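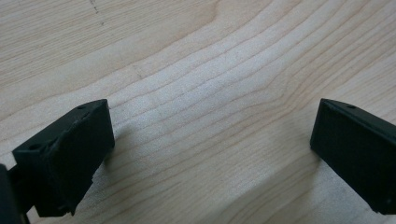 Pale wood with a wavy grain and a few small dark specks near the top.

Interview: caring for the work surfaces at Festbridge
May 2021

The workshop building at Festbridge reopened its joinery rooms this spring after a programme of resurfacing. The head of facilities, who has overseen the rooms since they were fitted out, spoke to the Rornus newsletter about the choice of pale timber and its upkeep.

The programme covered 60 tops. "We were asked whether we wanted something darker, which would hide marks," the head of facilities said. "Our view was that people should be able to see the state of the surface they are working on. On light wood a spill or a pencil line shows straight away, and it gets dealt with."

Timber was selected by the supplier, Schnyder, from a stock of 200 boards. Boards with small specks or uneven grain were accepted. "A few users wrote to ask if the specks were dirt. Some may be dust, and a cloth will settle that. If the mark stays, it belongs to the wood and should be left alone. We would ask people not to scrape at it."

The finish is matt. According to the head of facilities, a gloss sample was tried in one room and withdrawn after two weeks, when users complained of glare from the windows. "Light still falls more strongly on some parts of a top than on others, but it no longer troubles anyone who is reading a drawing."

Daily care consists of a dry cloth followed by a slightly damp one, both drawn along the grain. Abrasive pads are not permitted. Metal items should be lifted across the surface and set down on a mat where one is provided.

The tops will be inspected again in September, and any needing a fresh coat will be taken out of use for two days. Users wishing to report damage before then should leave a note at the Festbridge desk, giving the room and the bench.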